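Why Can You See Through Some Things?

Have you ever walked right up to a window and bumped your nose on it? Glass can be so clear that your eyes miss it! Light zips through it the way you zip through an open door.

Things that let light straight through are called transparent. Water is transparent, and so are lots of plastics. Wax paper is different. It lets some light in but scrambles it up, so all you get is a glow and a blur. The word for that is translucent. And a brick? No light gets through at all. A brick is opaque (say it: oh-PAKE).

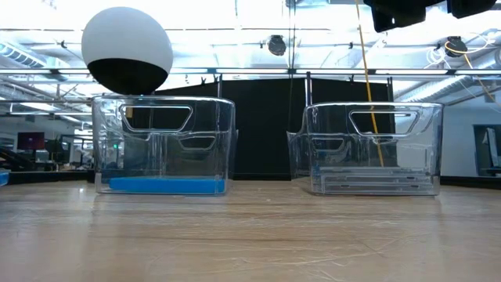
Clear plastic lets you spot the blue block inside the bin.

Even clear stuff can play tricks, though! When light goes into thick plastic or glass, it bends. Scientists call this refraction, and it can make things behind a thick wall look wiggly or stretched.

Try it yourself! Fill a glass with water, stand a pencil in it, and look from the side. The pencil looks snapped in two! Now pull it out. Good as new. What happens if you use a wider glass?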